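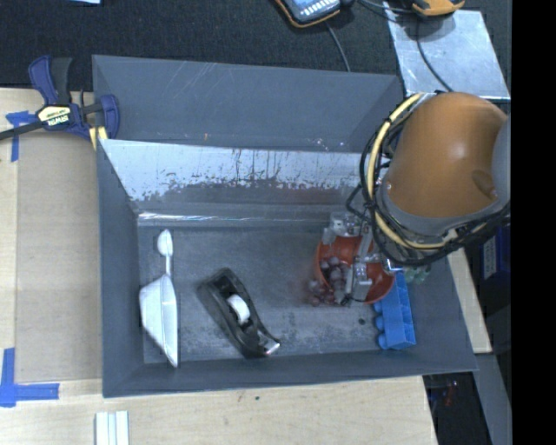 Section 9. Setting Up a Remote Hearing for an Appellant Outside the Country

This section covers the Adgate hearing module when the person bringing the appeal is abroad and will give evidence by video. For hearings where everyone is in the same building, use the standard room setup in Section 8.

Last revised Thursday, September 27, 2018. Applies to Adgate server installations with the Karakaya interpreter add-on.

Before you start

You need the following:

A hearing record with status Listed or Relisted. Draft records cannot be linked to a video session.
A clerk account with the Remote Sessions permission. Viewer accounts can open the session page but cannot save changes.
The appellant's time zone and a working phone number at the remote site.
The judge's written direction allowing evidence from abroad, saved as a PDF.

Note: Some countries do not allow their residents to give evidence to a foreign court without permission from their own government. Adgate does not check this. The direction should say whether permission is required and whether it has been given.

9.1 Opening the port

Adgate sends video traffic over port 3335. Your network administrator must open it in both directions before the first session. This is done once per building.

1. Sign in to the Adgate console as an administrator.
2. Go to Settings, then Network, then Video.
3. Confirm that the port field reads 3335. If it has been changed, select Restore Default.
4. Select Test Connection. The test can take up to a minute.
5. When the status line reads Open, select Save.

If the status line reads Blocked or Partial, do not continue. A Partial result means the court can send video but not receive it, and the session will start with a black window on the appellant's side of the screen.

9.2 Creating the session

1. Open the hearing record and select the Participants tab.
2. Select Add Participant and choose Appellant, Remote.
3. Enter the name exactly as it appears on the notice of appeal. If an anonymity order is in force, enter the initials given in the order and check Restrict Name.
4. Choose the country and time zone. Adgate shows the hearing time in both places. Compare the two times with the notice of hearing.
5. Upload the judge's direction under Authority for Remote Evidence.
6. In the Special Arrangements box, type anything the court staff need to know on the day, such as an escort at the remote site or breaks ordered by the judge. The box holds 3000 characters, including spaces. Text over the limit is not saved.
7. Select Create Session.

The session number appears at the top of the record. Write it on the hearing list.

Caution: Restrict Name hides the name from the public list and from the waiting screen. It does not remove the name from documents already uploaded. Check each document in the bundle and replace any that should be redacted.

9.3 Adding counsel and other parties

Each lawyer needs a separate invitation. Do not forward one invitation to several people. Adgate allows one device per invitation and will drop the first when a second connects.

1. On the Participants tab, select Add Participant and choose Counsel, Government or Counsel, Appellant.
2. Enter the email address and select Send.
3. For closed sessions, where part of the evidence is heard without the appellant, choose Closed Group and add only those people named in the court's order.
4. Ask a second clerk to read the Closed Group list against the order. Both clerks must enter their initials.

A session can hold up to 13 connections. The courtroom counts as one connection no matter how many screens are in use there. The public gallery feed, if ordered, also counts as one.

Caution: Moving to the closed part of a hearing does not happen automatically. The clerk must select Begin Closed Part and wait for the red bar across the top of the screen. Until the red bar appears, the appellant and the public gallery can still hear the courtroom.

9.4 Interpreters

The Karakaya add-on gives the interpreter a separate sound channel. Without it, the interpreter shares the main channel and must work consecutively.

1. Select Add Participant and choose Interpreter.
2. Choose the language and, where listed, the dialect.
3. Turn on Private Channel if the appellant will need to speak with counsel during breaks.
4. Run the sound check with the interpreter on the line.

Note: The Private Channel is not recorded. The main channel is recorded from the moment the clerk selects Open Court.

9.5 Test call

Hold the test call at least one working day before the hearing, using the same room and equipment at both ends. Courts at Godusby and Ulach share a test line, which must be booked through the Ulach listing office. August bookings close early on Fridays.

1. Call the remote site by phone first and keep the phone line open.
2. Select Start Test. Ask the person at the remote site to say when they see the court seal.
3. Check sound in both directions, then picture.
4. Show one page of the bundle using Share Document and ask for the page number to be read back.
5. Select End Test and save the log to the hearing record.

If the call drops and does not reconnect, tell the judge's clerk and note the time in the log. Whether to adjourn is a matter for the judge.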